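# How do you store rolls of trash bags so they do not unroll in the drawer?

Posted in Kitchen and Cleaning, April 12, 2022
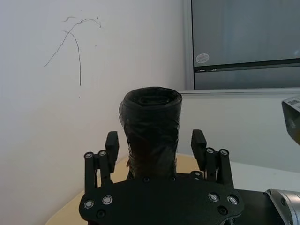
I buy the black bags on a roll, without a core inside, and I remove the paper band on the first day because it tears anyway. After one week the outer bag is loose, it catches on the drawer, and when I want one bag I pull out four. Now I try to keep the roll standing on its end, but in my drawer it falls down every time the drawer closes.

The drawer is under the sink and it is 12 inches deep from front to back. I cannot put screws in the cabinet door, the apartment is rented. I tried a rubber band, but then I must take it off and put it back for each bag, and with dirty hands this is not pleasant. A clothespin was a little better – it holds the end, but it slips off when the film is thick.

Is there some simple way? I do not want to buy a big dispenser. Also I would like to know if it is better to pull the bags from the outside or from the middle of the roll. My neighbor says from the middle, but I think she has a different kind of bags.

**Altix**

---

I had the same trouble with the rolls from February until I got tired of it. What works for me is an empty container from oatmeal or similar, the round cardboard kind. It must be a bit wider than the roll, so you can put two fingers inside, and not much higher.

1. Stand the roll in the container with the open end up.
2. Find the beginning of the bag in the center. If you look at the top you see the layers going round, and the innermost one is the one you want. Pull it up slowly with a small twist.
3. When a piece as long as your hand is out, cut a hole in the plastic lid, pass the bag through it and close the lid.

The bag then comes up from the middle and the outer layers stay where they are, because the wall of the container holds them. When you reach the perforation, hold the lid with one hand and tear to the side, not up. If you tear up, the next bag comes also.

For your question about the middle or the outside: it depends on how tight the roll is. With very tight rolls the center does not want to come out at the start, and you can tear the first bag. I lost one or two this way. After the first bags there is more space inside and it goes easily. If your roll has a cardboard core, forget the middle and pull from the outside.

About the drawer, put the container in the back corner and something heavy in front of it. I use the bottle of dish soap. My drawer is lower than the container with its lid, so I had to cut the cardboard shorter with a bread knife. It does not look nice – but it is under the sink.

**Dmytriv**

---

just keep them in the bottom of the trash can under the bag you are using. when you take out the full one the new ones are already there. no container needed

**Gesorik**

---

Thank you both. I tried the oatmeal container and the roll stands well now, also when I close the drawer hard. The first bag from the middle was torn, as Dmytriv wrote, so I used it for the paper recycling.

The idea with the bottom of the can I also like, but my can had a leak last month and I do not want to find the whole roll sticky. Maybe I will put five or six separate bags there, folded, and leave the roll in the drawer.

**Altix**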